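Section 8: Showing Protus a Task by Remote Control

By now you should have Clikness installed, the two hand controllers charged and paired, and the practice table loading without complaint. If any of those three is still giving you grief, please go back to Section 7 and sort it out first. It's no fun at all trying to learn the hand movements while also wondering whether the left controller is about to drop out.

In this section you'll teach Protus its first task, Cup to Rack, on the simulated table. We start everybody at Adcombe on this one, including people who have run real arms for years, and most of them grumble for a few minutes and then admit they were rustier than they thought. You will be moving both arms yourself, one with each hand, and Clikness will write down everything you do. Each complete run-through is called a demonstration, or a demo for short, and the learning software in Section 9 works from a whole stack of them.

Set aside an unhurried morning or afternoon. A demo only takes a moment once you're comfortable, but getting comfortable takes as long as it takes, and a tired operator teaches the robot tired habits.

8.1 Before you pick up the controllers

1. Sit somewhere you can rest both elbows. A chair with arms is good, a kitchen table is fine, the couch is not (we've all tried it).

2. Open Clikness and choose Practice, then Two Arms, then Cup to Rack. Wait for the indicator strips on both arms to come up light blue before touching anything.

3. Check which way round you are. In the default view you are looking at the robot from across the table, so its right arm is on the left of your screen and its left arm is on the right. Your controllers follow the robot's naming, meaning your right hand drives the robot's right arm. It feels backwards to begin with, rather like trimming your own fringe in a mirror, and it does pass.

4. If it doesn't pass, go to View and tick Stand Behind Robot. You'll lose some sight of the grippers behind the arms, but left will be left and right will be right. Pick one view and stay with it for the whole session.

5. Squeeze each trigger gently, once, and watch which gripper responds. Do this every single time you sit down, even if you only got up to put the kettle on.

Note: The clutch is the large button under your middle finger. While you hold it, the arm follows your hand. When you let go, the arm stays where it is and you can bring your hand back to somewhere comfortable. New operators nearly always forget the clutch and end up with one arm stretched out over the dog. Use it as often as you like, as clutching isn't counted against you in any way.

8.2 Making a demonstration

Read these steps through once before you try them. Some people like to have a second person read them aloud on the first go, and we think that's a lovely way to do it if you have someone handy.

1. Press Reset. Clikness puts the cup on the right arm's half of the table and the yellow rack on the left arm's half, shifting and turning each of them a little from one reset to the next. The small changes are deliberate, so please don't nudge things back to where they were last time.

2. Look before you move. Find the cup, find the rack, and decide how you're going to take hold of the cup. A second or two of thinking here saves a lot of wobbling later on.

3. Press Record. You'll hear a soft double tone. Nothing is written until one of the arms moves, so there's no need to rush.

4. Bring the right gripper down beside the cup with the fingers open. Come in low and from the side, keeping the wrist steady, and stop when the cup is between the fingers.

5. Close the right trigger slowly until you feel the controller buzz. Hold that pressure. Squeezing harder doesn't give you a better grip, and on a real cup it may well give you two halves of one.

6. While the right arm is busy, keep the left arm quiet near the rack with its gripper clear of the bars. 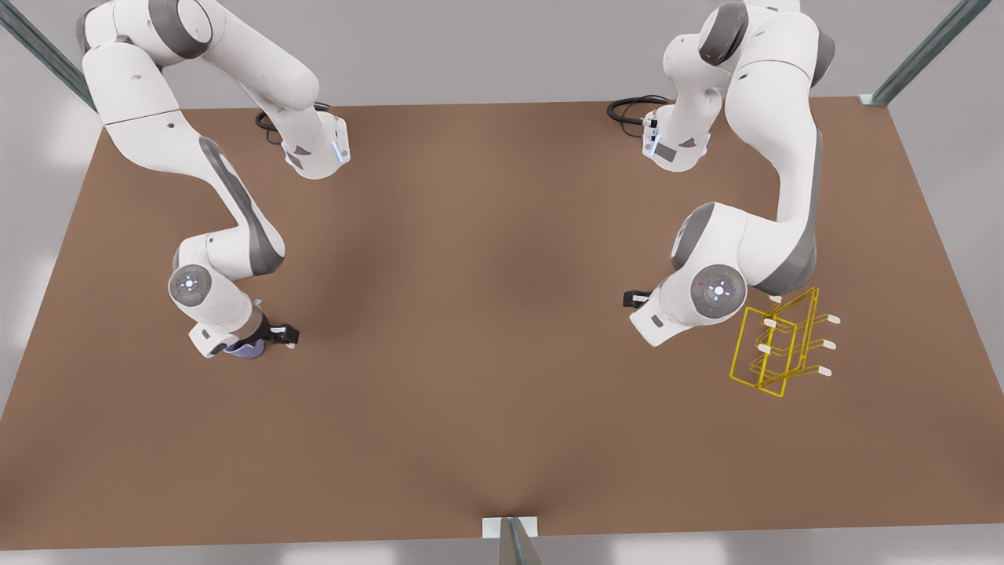 It's worth spending a little time on that last step, as the idle arm is where most first demos go wrong. When your attention is on one hand the other one wanders, and every bit of that wandering goes into the recording. Protus has no way of telling which of your movements were meant. If your left hand drifts upward each time your right hand grips, the robot will quite faithfully learn to lift its left arm whenever it picks something up, and you'll be scratching your head over it a week later. The easiest cure is to let go of the left clutch altogether until you need that arm again.

7. Lift the cup just clear of the table and carry it towards the middle. Keep it level, even though the practice cup has nothing to spill. You'll be glad of the habit.

8. Bring the left arm over to meet it. Open the left gripper, ease it onto the free side of the cup, and close until you feel the buzz in your left hand too.

9. Count a slow "one, two" with both grippers holding. Then open the right gripper and draw it straight back.

10. Carry the cup to the rack with the left arm, tip it, and lower it in between the bars. Let the rack take the weight before you open the gripper.

11. Move both arms back to the start position. A pair of faint outlines will appear to guide you, and when the arms are close enough the outlines fade.

12. Press Stop. Clikness will ask you to keep the demo or bin it.

CAUTION: Don't drive the arms across one another over the middle of the table. The simulator will let you get away with a fair bit, including a few tangles that would be very expensive on real hardware. If the two forearms come within a hand's width of each other at any time, bin the demo and start again, even if the cup ended up safely in the rack.

CAUTION: If you later move on to real arms, keep everybody out of reach of the table while the controllers are live, and have one person standing at the stop button with nothing else to do. The full safety chapter is Section 11 and it must be read before you connect anything.

8.3 Keep it or bin it?

Keep a demo when the cup went from table to hand to hand to rack in one smooth go. Small corrections are welcome. If you came in a touch too high, noticed, and brought the gripper down before closing it, then you've shown Protus how to fix that very mistake.

Bin a demo if you dropped the cup, if you dragged the rack along the table, if you stopped halfway to answer the phone, or if you took a route you wouldn't want to see again. Please don't keep a bad one just because it was your tenth try and you were fed up. Have a break instead.

Note: Long pauses do more harm than you might expect. The robot learns the waiting along with everything else, and may sit there holding a cup in the air with great patience.

8.4 How many do you need?

For Cup to Rack, 32 kept demos is a comfortable first set. The early testers in our Lambrakis group made over 13 attempts each before their first keeper, so please don't be disheartened if your first hour leaves you with an empty folder and a sore thumb.

Spread the set across a couple of sittings if you can. Your style will change a bit between them, and some of that variety is useful. What you want to avoid is changing your whole method partway through, for example gripping the cup by the rim in the first half of the set and around the body in the second. If you come up with a better way of doing it, start a fresh set and put the old one in a folder marked Early.

8.5 Small troubles

The arm lags behind my hand. Close anything else that's using the graphics card, then untick Soft Shadows under View. If the lag is still there, lower the Follow Speed by one notch. It sounds like the wrong direction, but a slower arm you can predict is easier to drive than a fast one that keeps catching up.

The gripper closes but the cup slides out. You're probably holding it too near the tips of the fingers. Open, go in a little deeper, and close again.

The wrist has twisted round and won't go further. It has reached the end of its travel. Release the clutch, turn your hand back the other way, and clutch in again. You may need to unwind in two or three goes.

I can't see past the left arm to the rack. Hold the View button and tilt your head-and-shoulders view upward a little. Do it before you press Record, as the view is locked during a demo.

I pressed Stop and my demo has disappeared. Look in Unsorted. Clikness puts demos there if you close the keep-or-bin box without choosing, and they stay put until you deal with them.

Once your first set is complete, leave it in the Cup to Rack folder under its original name and carry on to Section 9, Training and Playback.

Last updated: December

Adcombe Robotics | Protus Operator Guide | Contact the help desk | Copyright Adcombe, all rights reserved | Back to top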